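MECH 377 — Week 3 handout: Tidying as a manipulation task
Apr 26, 2018

Last week we agreed that picking up a foam cube is easy. This week is about things people own, which are shaped by people who never gave your gripper a moment's thought.

## Before the lab

- Read the Begović notes up to page 15. The proof can be skipped. The diagrams can't.
- Check that the screws on your hand-held gripper are snug. Diễm Cù has the small screwdrivers and would like them back this time.
- Write down your object order before you start, and stick to it.

## Choosing a grasp

Two fingers give you one decision: where to pinch. For a stiff object, pick two faces that are close to parallel. For cloth, pinch a fold and accept whatever comes up with it. Sponges forgive nearly everything, so groups that report a 100 per cent success rate on sponges will be congratulated quietly.
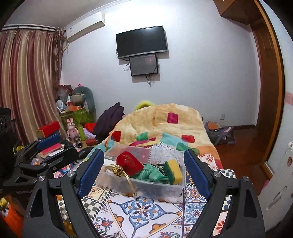 *Fig. 1. Hand-held gripper open over a clear storage box. Contents include a ring box, a green cloth and a sponge standing on end.*

Look at the neighbours before the target. An upright sponge beside the wall of a box leaves less finger room than you'd think, and velvet gives you no clue how hard you're squeezing. Approach from above, open wider than feels polite, and close slowly.

## What to log

For each attempt: object, approach direction, outcome, and one honest sentence. "Dropped it" is a sentence. "Suboptimal contact dynamics" will be sent back — Velimir Nikolovski marks these and has a low tolerance for fog.

Logs go in the Grillel folder, one file per group. Room 344 is open until the last group leaves. Draft reports are due in May, and the soft-object groups present first.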